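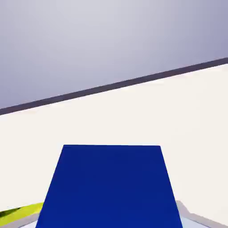

Recording good practice runs for a block-stacking arm is mostly a matter of tidy habits, much like keeping a workbench in order. These tips come from the Tulline set, which we recorded in simulation for Starkamico and finished in March. Start by watching a few runs back through the close view as well as the wide one. A big patch of blue low in the middle, with white tabletop behind it and the table's dark rim running uphill, tells you very little about where the other pieces are. If you label runs from that view alone you will make mistakes. Keep both views side by side and step through them together.

Decide on the start positions before you sit down. We wrote ours on a list and worked down it, 20 runs to a batch, then took a break. Tired hands make jerky runs, and the system will learn the jerks along with everything else.

Turn the blocks as well as moving them. A cube that always sits square to the table teaches the arm one approach and no other. Leave some cubes on the bare surface and put some on the flat blocks — a magenta one near the corner of a green slab is a good awkward case. Mix up which colour goes where, or the system may treat the colour as a clue to the place.

Name each file as soon as the run ends. Put the layout number first, then the run number, then one word for the result. We ended up with 1,475 runs kept out of 1,961, and the names saved us a lot of sorting.

Keep the slow recoveries. If you miss a cube, back off and pick it up properly on the second go, that run is worth having. Throw out any where you stopped halfway to think, or trim the pause.

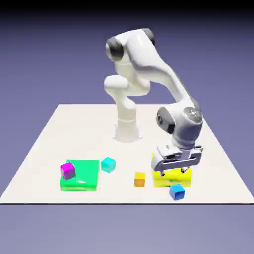 Numholm wrote in to say that 20 runs is too many for one sitting, and that batches half that size gave smoother movements and fewer files to bin. Ye disagreed and would rather set a timer for 45 minutes, however many runs that comes to. Either will do, as long as you write down where each batch began and ended.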